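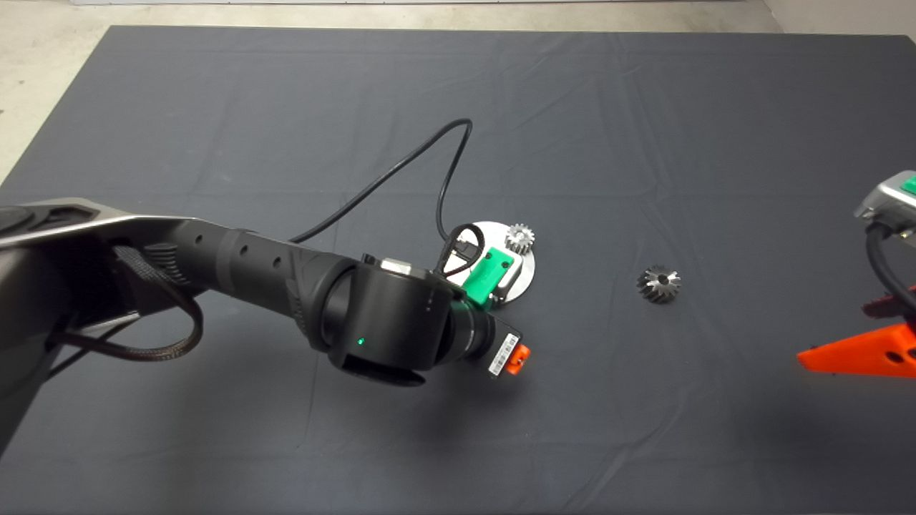
Kinar's open day in March began at 9, which is early for linens. Edeltraud Vogler, who runs the finishing room, holds that a tablecloth should be judged on a big table and from a standing position. The slate-grey one still had its creases, a long one slanting right across the middle, and I liked it better for them. I was told it survives 200 washes – I own nothing else that has. Coffee followed, then the shop, where I spent 25 euros on napkins.

Search this site Go
Shares 100
2 comments

Tromo: Is there parking?

Seixas: Iron it.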